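Collecting Examples by Hand: Project Report, Group Kamolrat

3. What we recorded

Our supervisor's claim was that a learning system would pick up a simple handover if we gave it enough good examples. We were less sure, mainly over the word "good". By the end of August we had 171 recordings, made with hand-held grippers at a white table near a window. We kept 91.

The rest were thrown out under rules we wrote ourselves, partway through, after watching the early ones. That bothers us. A rule such as "discard if the fingers hesitate" makes the set look tidy, but it also removes the moments a robot would most need to learn from. Two of us sorted the same batch separately and disagreed more often than we would like to admit.

Light is another worry. The window is very bright behind whoever stands at the far side, and the table top is glossy enough to pick up reflections. We never moved the table, so we can't say whether the system, which we named Pikard, learned the task or learned our room.

The view from one gripper towards the other, with its yellow fingertips pointing down at the table:

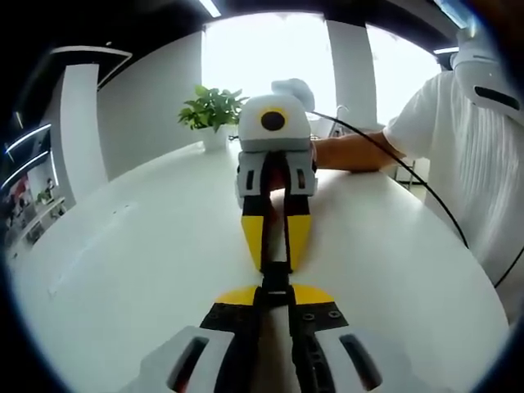 4. Training runs

We trained Pikard 3 times on the kept recordings. Only the starting values changed between runs, and the scores still differed enough that we would not trust any single one of them.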